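Workshop notebook, January 4, 2026

Bondarchuk mantel clock, movement no. 1586

Third session on this one. Case is back from refinishing and sits on the shelf by the door, wrapped. Today was the movement only.

Stripped it down again to the bare plates. Last time I blamed the stopping on the mainspring, but the new spring gives the same result: runs well for most of a day, then dies at a quarter past with the strike train locked. So the spring was fine. I kept the old one, oiled and tagged, in the drawer with the Clisov parts.

Cleaned the plates in the Talerier solution, 20 minutes, then rinsed and dried with warm air. The pivots came up bright. The third wheel rear pivot has a groove in it that I can feel with a fingernail. Polished it on the lathe until the groove was gone and checked it under the loupe. It is thinner now and the hole needs a new bushing. 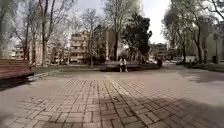
Bushing went in from the inside of the back plate. Reamed by hand, a little at a time, checking for square after each turn. End shake is good. The wheel drops freely when I flip the plates over, and it did not do that before.

The strike side took the rest of the morning. The rack tail was bent slightly toward the plate, enough to rub the snail at the one o'clock step. Somebody has straightened this before – there are plier marks on both sides of it. I eased it back with smooth jaws and left the old marks alone. Filing them out would take too much metal.

The warning pin was also late. Moved the warning wheel two teeth, put the plates together, tried it, took it apart, moved it back one. It now warns where it should and lets go on the hour.
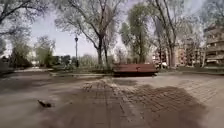
Does the suspension spring need replacing as well?

The one in it is flat and has no kink, so it stays. If the beat drifts after the movement is back in its case, change it then. The right size is in the Mendden box, second row.

Oil: light on the train pivots, heavier on the barrel arbors, none on the rack or the lifting pieces. A small touch on the pallet faces. Last entry says I oiled the rack too, which was a mistake and may have helped it stick.

Put it on the test stand after lunch with the pendulum hung and set the beat by ear, then with the timer. Gaining 20 seconds an hour with the bob at mid thread. Lowered the bob by 2 turns of the nut and it came close to zero.
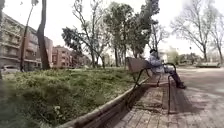 Strikes counted through all twelve by moving the hands slowly, stopping for each one. All correct. The half hour sounds thin because the hammer sits too near the rod – opened the gap a hair and it rings better, though still not as full as the hour.

Left running on the stand, fully wound. Check in the morning for the quarter past stop before anything else is touched.

Still to do: new leather for the hammer head, clean the dial glass, find the missing hand nut. The spare nut I tried has the wrong thread. Order more bushings in the small size, only a few left in the tray.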